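Speaker notes: Naming places in a long story
Writers' evening, Dokby library, Mar 21, 2019

Start without slides. Say good evening, check that the back row hears me. English is my third language, so ask them to raise a hand if a word comes out wrong.

Opening. I write novels which happen in a country that does not exist. My first one was called The Salt Road to Troltorus, and it had 31 place names in it. I know this because my editor sent me a list of them, with a small question mark next to almost every one. She could not tell which were towns, which were rivers and which were families. I could not always tell either. Tonight I want to speak about what I changed after that list.

Slide 1: the list.
Let them read it for a moment. Do not read it aloud, it is too long.
Ask: which of these is a river? Wait for guesses. The answer is Drovik. Usually somebody says Troltorus, and I understand why, it has a rolling sound. Troltorus is a walled town on a dry hill.

First point. A name must be easy to say in the head. Many readers do not pronounce names when they read, they only recognise the shape. If two names have the same first letter and the same length, the reader mixes them up. In my first draft I had Drovik, Dromik and Dravin, all within 10 pages. Two of them had to go. I kept Drovik as it was the oldest, and I was fond of it.

Exercise if there is time: everybody writes down the place names from their own manuscript in alphabetical order. Give them four minutes. Ask who has three or more under the same letter.

Second point. Names in one region should sound like neighbours. I am from a border area, and when I was a child I could hear from the village name which side of the old border we were on. In the book the northern people end their towns with -ik, and in the south it is -us. I never explain this to the reader. One reader wrote to me that she knew the stranger in chapter six was lying about his home, only from the name he gave for it. I was happy for a week.

Slide 2: the map, first version.
Tell the story of the map shortly. I drew it after the book was finished, and this was a mistake. The ride from Drovik to the coast takes two days in chapter three and five days in chapter nineteen. The horse is the same horse. Pause here, people laugh sometimes.

Third point. Draw the map early, and draw it badly. A pencil and the back of an envelope are enough. Write the distances in days of walking and leave the miles out, for your people probably do not measure miles.

Slide 3: the notebook page.
I keep one page for each place. On it I write the name, who calls it by that name, what the enemies call it, what it smells like in the morning, and the page where it comes first. The last one is the most useful when you revise. For the second novel I have 60 such pages, and the manuscript is now at 700 pages, so I would be lost without them. 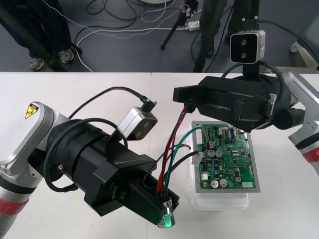
Fourth point, and for this one slow down, as last time I went too fast. A place can have an ordinary name. For a long time I believed that everything in an imagined country must sound strange. Then in February I rewrote the harbour chapter and called the inn simply the Lower House. The chapter became easier to read at once. My two test readers both remembered the inn, and they did not remember the harbour.

Mention McIntyre only if somebody asks about names from our world. It is a ship in the second book, named after a sailor from outside, and it sounds foreign on purpose. All the other names around it are from the invented language, so the reader feels that this ship came from far away.

Read aloud: the harbour chapter, from "The tide was late" to the end of the second paragraph on the next page. Drink water before. Remember the stress in "Troltorus" is on the second part.

Questions. Likely ones:
Do I invent the whole language? No. I have a short list of endings and a few swear words.
Do I search the names before I use them? Yes, always, in several languages. One of my kings had to be renamed this way. Do not say the old name, there may be children.
When does the second book come out? The publisher has not fixed the day yet.

Thank the library. Put the handout with the empty notebook page by the door, and collect the pencils.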